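Kinden School: Questions Families Ask the Board

Answers compiled by Mariann Major, clerk to the Board, from the emails that arrive on Monday mornings. Spelling has been corrected. Tone has been softened on both sides.

Who runs the school, the Principal or the Board?

The Principal runs the school. The Board hires the Principal, approves the budget, sets policy and then tries very hard to stay out of the hallways. If your question is about a math grade, a bus or a missing trombone, the Board will forward it to the school office and you will have lost a day.

How does someone get a seat?

Families elect part of the Board and the remaining members are appointed for skills we happen to be short of. At present we are short of anyone who understands roofs. Nominations open in April. You need a nomination form, two signatures from current families and a statement of no more than one page. Single spacing has been tried and will be sent back.

Can I come to a meeting?

Yes. The first part of every meeting is open, and the chairs are exactly as comfortable as they look. The closed part covers staffing, legal matters and anything involving a named student. Minutes of the open part go up once they have been approved at the following meeting, so they always describe a world slightly older than the one you live in.

Can I speak at one?

You can, for up to two minutes, if you tell the clerk by noon on the day. The timer is a kitchen timer and it is not sympathetic. Written comments can be longer, and members do read them. 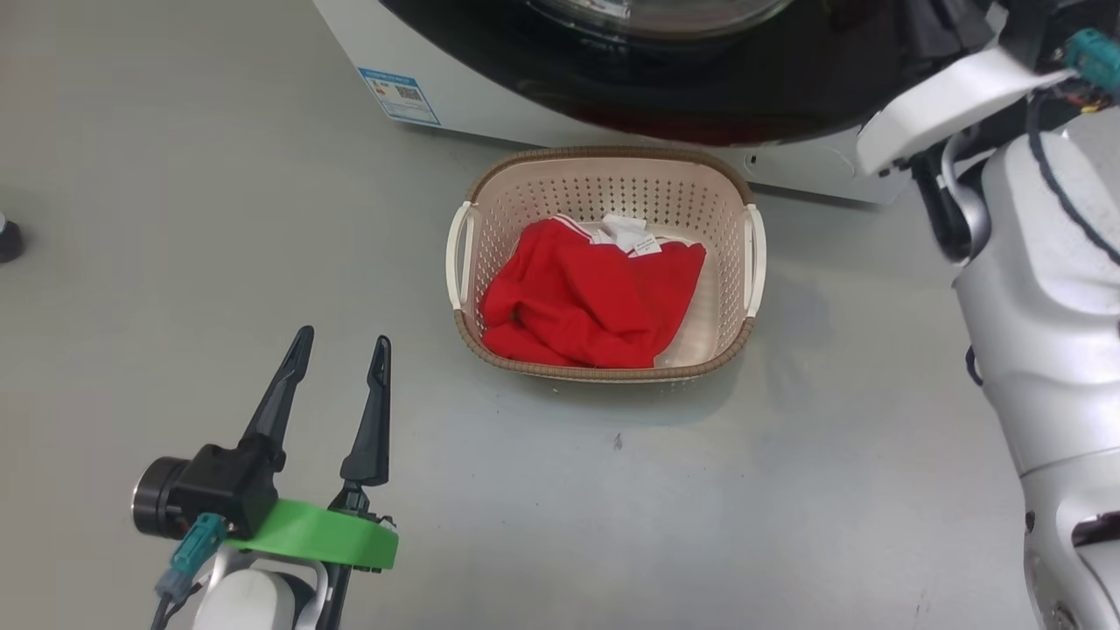
UNIFORM AND DRESS

Why does the Board have opinions about socks?

It has one opinion about socks, recorded as section 17 of the dress policy, and it would happily never discuss them again. The Board approves the policy as a whole. Day-to-day decisions about what counts as navy belong to the Principal, who has earned them.

Do we have to buy from Buvomeo?

No. Buvomeo holds the contract for items with the crest: the blazer, the tie and the sports top. Everything else can come from any store you like, provided it is plain and the right color. Hand-me-downs are welcome and always have been.

What if the cost is a problem?

Write to the school office and ask for the uniform fund. You don't need to send bank statements or explain yourself. Requests are handled by one person in the office, and the Board sees only the total spent at the end of the year.

Will the crest change again?

There are no plans to change it. The last redesign drew 1,661 survey responses, which is a good deal more than the strategic plan got, and the Board has taken the hint.
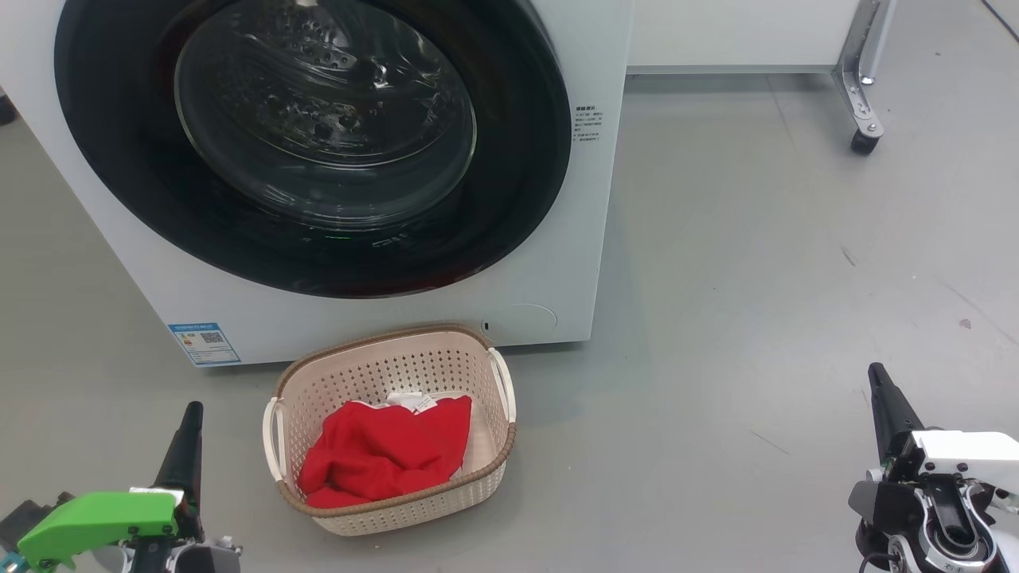 Sports tops bought before the redesign are still fine to wear for practice and for matches at home. Away matches need the current one, by league rule. If your child's team is given conflicting instructions, the coach wins.

MONEY

Where do the fees go?

Mostly to salaries, then buildings, then everything else. The annual statement has the full breakdown and a pie chart that two separate members asked to have made larger. Paper copies are at the front desk.

Who checks the accounts?

Nambiar, an outside audit firm, checks them every year and reports to the full Board without the Principal in the room. Their letter is published with the annual statement. It is dry reading, as audit letters should be.

What is the Groltine Fund?

A bequest from a former student, restricted to music and to the library. People write in every year suggesting it be spent on parking. The will does not mention parking.

COMPLAINTS

How do I make one?

Start with the teacher, then the head of year, then the Principal. If you have done all that and are still unhappy, write to the clerk, attach the earlier replies and say what outcome you want. You will get an acknowledgment first and a decision after the next meeting.

Can I email members directly?

Their addresses aren't published. Some families find them anyway. Members pass those messages to the clerk unanswered, so the clerk's address is the quicker route.

My question isn't on this page.

Send it to the clerk with "FAQ" in the subject line. Questions that come up more than once get added when the page is next updated.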